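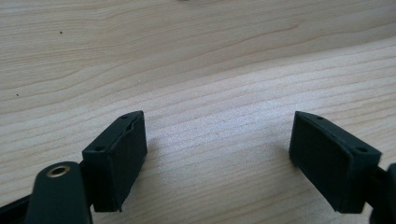

Kiros thinks the bats are losing pop because the barrels dry out in the store, and he wants every one weighed again before we sand anything. Fair enough. Noted for September.

Skurnley club order, ash bats, second batch

1. Weighing. Did the Tanner billets first. Two came up light against the card from Breneck. Put them to one side with chalk on the knob. Settimio says the club's hitters like a light bat anyway, but the order says matched, so they stay out.

2. Handles. Took them down with 80 grit, then stopped. The taper on the Haris pattern is still too sharp where the bottom hand sits. Bergþóra caught it on the last batch and I had not changed the template. Changed now, old one binned.

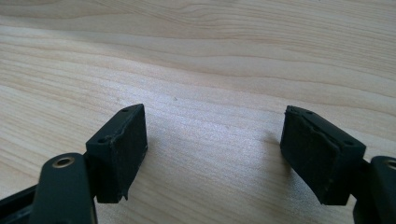
3. Bounce test. Ran the lathe at 1215 for the last barrel and it chattered, so I dropped the speed and took lighter cuts. Ball drop on the sweet spot sounded dull on one bat. Will try it again with a new ball before blaming the wood.

Still to do: oil, grip tape, ask Ubaldo if the club wants numbers burned in or painted. 18 bats due. Renzo has the key to the store until four.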